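Ticket: Label printer drops jobs after idle
Product: Grasteck desktop label printer, wired network
Site: Hemmin, packing room
Status: Closed - workaround in place
Priority: 3

Reported problem
The printer accepts jobs normally in the morning. After a long idle period the first job sent from Vimari shows as complete in the queue but no label comes out. The second job prints. The first one is lost and has to be sent again by hand.

Checks done
Power cycled the printer and the switch. No change.
Swapped the network cable and moved to a different port. No change.
Printed a self-test page from the front panel after an idle period. Page came out clean, so the print head and media sensor were ruled out.
Sent a job from a second workstation with the vendor driver and no Vimari connector. Same loss, so the connector was ruled out too.

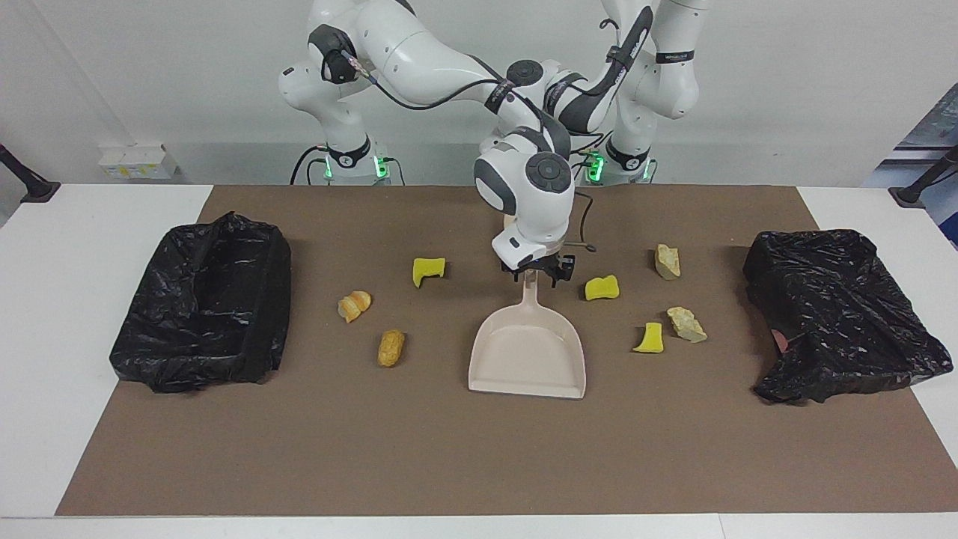 Idle timing was tested next. Sleep timer on the printer was set to 300 seconds. Jobs sent before the timer ran out always printed. Jobs sent after it were lost on the first try. The port opens while the printer is still waking up and the data is thrown away, but the spooler gets a normal close and marks the job as done.

Workaround
Set sleep timer to 0 (off) in the web panel under Power, save, then restart the printer. The setting does not hold without the restart.
Left idle overnight and sent 70 test labels from Vimari in the morning. All printed.

Open items
Firmware fix requested from Jeseck support - they confirmed the fault on version 2 and gave no release date. Turn the sleep timer back on once the update is installed and repeat the idle test before closing their case.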